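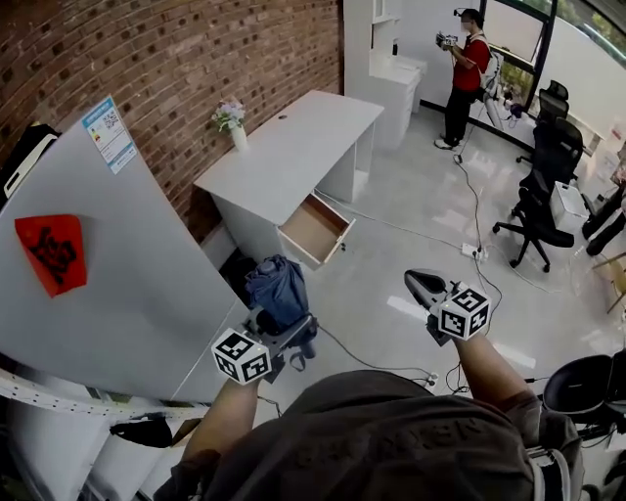 Unit 4 handout: Small Shared Offices
Facilities and Workplace Organization, Gernbridge Evening Program
July 2024

Read this before the Week 4 session. Bring it with you, along with the floor plan you drew in Week 3.

4.1 Mixed-use rooms

A small office often has to hold a desk, a refrigerator, a sink and storage for personal things. Each of these needs its own clearance. Most complaints in shared rooms come from clearances that overlap, for example a refrigerator door that opens into the path to the sink.

Draw the door swings first. Then draw every drawer fully open. A desk drawer left pulled out takes up floor that the plan shows as free, and students usually forget it.

4.2 Working figures for this course

Walkway between furniture: 76 cm
Drawer at full extension: 47 cm
Chair pushed back from desk: 54 cm

These are the values we use for grading. If your own room was measured differently, write your numbers next to ours and keep both.

4.3 The floor

Walk the room and list whatever is on the floor that isn't furniture. Typical entries are umbrellas, bags and power strips. For each entry, write down where it could go instead.

Umbrella: hook or stand near the door. At the foot of a cabinet it ends up in front of the cabinet door.
Power strip: under the desk or fixed to the wall. Cords that cross open floor go on the list as a separate entry.
Desk cords: through the cable hole if the desktop has one. Check that the hole is clear before you move the desk against a wall.

4.4 Surfaces

The top of the refrigerator counts as storage only if everyone can reach it. A sink counter does not count as storage. A vase of artificial flowers can stay on the desk; put it at the back, toward the wall.

4.5 Assignment

Redraw the room on the Tikville worksheet, 22 squares across. Mark door swings in pencil and open drawers in red. Hand it in at the start of class.

Related items
Unit 3: Measuring a Room
Unit 5: Labels and Shelves
Wosomlow case notes

This site uses cookies to remember your settings. Accept | Decline

Contact | © Gernbridge Evening Program | Back to top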